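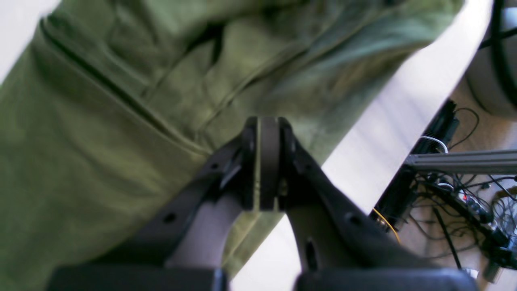 Creases in green cloth, along a seam.

Ironing and creases - quick tips

Bits I've picked up over the years, typed up in a rush between loads. March 2023, added the part about hard water near the bottom.

Before you start
Read the label. Yes every time. Cotton and linen take a hot iron, polyester doesn't, and mixes go by whichever fibre is fussier. If the label's gone, start cool and try the inside of a hem.

Take stuff out of the machine as soon as it stops. Shake hard, twice. Half the creases go there and then. Leave it in the drum overnight and you'll be at the board till dinner.

Don't stuff the drum. Clothes need room to move or the folds set in. Drop the spin too if your machine lets you, shirts come out wetter but much flatter.

Damp is best
Iron cotton while it's still slightly damp. Bone dry? Spray it, roll it up in a towel, go and have a cup of tea. Ten minutes does it. Plant mister works fine, no need to buy anything special. I had a Fakovari spray bottle that leaked down my sleeve from day one, back to the old one now.

Seams
Always press seams from the inside first. Then flip and go over lightly. Thick seams on jackets and trousers leave a shiny ridge if you lean on them from the right side, esp. dark colours. Damp tea towel on top sorts most of it.

Press, don't drag, on anything with a bit of a nap. Brushed cotton, cord, moleskin. Iron down, lift, move along. Dragging flattens the pile and you wont get it back easily.

Order for a shirt: collar, cuffs, sleeves, yoke, then body. Trousers: pockets and waistband, then legs. Jacket: sleeves first, using a rolled up towel inside if you havent got a sleeve board.

No iron?
Hang it in the bathroom while you shower. Door shut. Smooth it down with your hands after, and pull gently along the seams. Good for soft creases, useless for linen.

Tumble dryer with a damp flannel, short go, out straight away.

Vinegar spray: one part white vinegar to three parts water, mist, smooth, hang up. Smell goes as it dries. Test a hidden bit first, I got a pale patch on a cushion cover in November and it's still there.

Hard water
We get chalky water here in Hukadstead and it wrecks irons. White flakes on dark clothes, always on the one you need. Check your booklet before putting anything but tap water in, some makers don't want pure distilled. Empty the tank after every use, while it's unplugged obviously.

Sticky plate? Let it go cold, wipe with bicarb and a drop of water on a soft cloth. Not a scourer. Then a clean damp cloth, and run it over an old pillowcase before it goes near anything good.

Putting away
Let things cool on the hanger before they go in the wardrobe. Warm cloth creases again the minute it's squashed. Leave a gap between hangers if you can, I know, I know, who has the space.

Jumpers folded, never ironed flat. Steam from above and leave them be.

Next page: getting candle wax out of a tablecloth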